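Re: [workshop-list] Oiling bench tops in February

Szabolcs Sárközi wrote:
> Does 2 coats of oil hold up on a shared bench, or should I go for varnish?

Two is fine if you let each one cure. We do ours at Parkley every winter — thin coats, wiped off after 35 minutes. 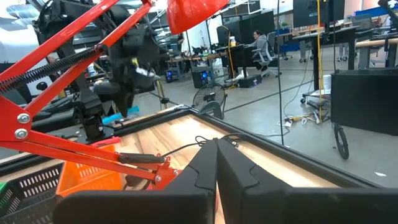
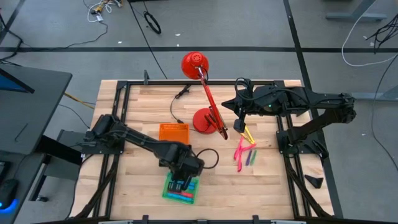
Light wood top, black metal frame

Varnish chips at the corners and then you sand the lot.

3 replies · 116 views

Comments
Barta: Same here, oil only.
Jadik: Which grit first?

Related
Sticky vise screws
Shelf brackets, 360 mm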